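Tlapale Adds Plain Steamed Buns to Its Frozen Range
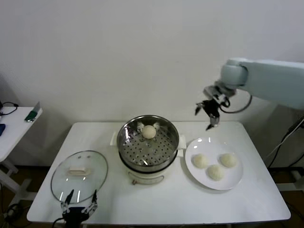 Tlapale, the family-owned maker of frozen dumplings and breads, will begin selling a plain steamed bun in stores on 15th June. The buns come without filling and are sold in bags of nine. They are made to be cooked at home from frozen, with no thawing and no special equipment. A small electric steamer will do the job, and so will a basket set over a pot of simmering water. The holes in the floor of a metal basket let the steam reach the bottom of the bun, and the company suggests a square of baking paper under each one. Once cooked, the buns should go onto a wide plate with a little space between them so the sides do not stick.

The recipe was worked out at the company's Atitz bakery by head baker Apolinar Hinojosa, who started on it last December.

"People kept asking us for the bread by itself," Hinojosa said. "They want to eat it with soup, or split it and put an egg in it. We used a softer flour and cut the sugar back. It took a good many batches before the tops stayed smooth."

The dough is made with wheat flour, water, yeast, sugar, canola oil and salt. It contains no milk or eggs. Cooking directions for steamers, stovetop baskets and microwaves are printed on the back of the bag.

The buns will be carried by all 213 Welex grocery stores and by Odus Market, which will stock them in the freezer section next to Tlapale's dumplings. The suggested price is $6 a bag.

"This is the first item we have sold without a filling," said sales manager Zeeshan Marwat. "Stores that took part in the trial have all reordered."

A larger bag for restaurants and school kitchens is planned for later in the year. Buyers can ask for samples through the Tlapale sales office.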